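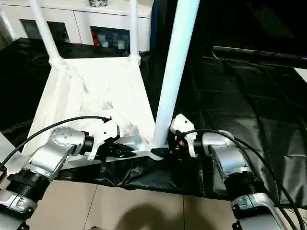 Changes to the Reading Schedule

Readers of this journal are advised that the Clidwood local history notes will now appear on 2 days each month. The series began in July with the parish ledgers and has reached page 214 of the second volume. Léonie Perrin has kindly agreed to check the older French entries, several of which I had misread — the Tineo mill accounts in particular.

Corrections to parts 56 and 61 have been entered in the text. Letters concerning the Ackah family papers remain welcome and will be answered in the order received. The index will follow once the third volume has been copied.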